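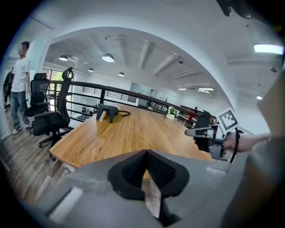 Ticket opened January 25, 2010
Product: Drosari lateral filing cabinet, metal, four-drawer
Status: Pending parts

Customer at the Cellville office reports that drawer 2 will not open on seven cabinets from the same shipment. Drawers 1, 3 and 4 open one at a time as designed. The lock turns freely and the key comes out in both positions. Customer also asked whether the cabinets can stand next to the long light-brown wooden table in the meeting room. They can, but drawer 2 needs 18 inches of clear floor in front of it at full extension, plus room for a person to stand. Measure from the table edge, with chairs pushed in.

Order details
Order quantity 24, shipped in one container, Akanda warehouse. Finish light gray. Interlock bar supplied by Funa. Cabinets were unpacked and leveled by the customer's own crew.

Step 1. Asked customer to close all drawers fully, lock, unlock, and try drawer 2 again. No change on any of the seven.

Step 2. Asked customer to remove drawer 1 and look down the right side channel with a flashlight. Interlock bar visible. Lower cam on drawer 2 sits below its slot — estimated at an eighth of an inch.

Step 3. Checked leveling. Two cabinets were out of level front to back. Customer adjusted the glides. Drawer 2 opened on one of them and has kept opening. The other six are unchanged.

Step 4. Asked for load. Customer reports around 290 pounds of hanging files in the heaviest cabinet, evenly spread. Within rating. Load ruled out, since two of the failed cabinets are empty.

Step 5. Customer loosened the upper bar clip on one empty cabinet, raised the bar by hand and retightened. Drawer 2 opened. After several cycles the bar dropped and the fault came back.

Finding
Upper bar clip does not hold. The clips on the failed units have a smooth inner face. Clips on a working unit have a ridge. Looks like an older clip from before the May change got mixed into this batch. Funa has been asked to check its bin of 2000 and has not replied.

Action
Six replacement clips requested, plus two spares. Customer told not to force drawer 2 and not to remove the interlock bar — without it more than one drawer can open and the cabinet may tip.

Open items
Tracking number for clips.
Confirm whether the cabinet fixed by leveling also has the smooth clip. If so, raise clip quantity to seven.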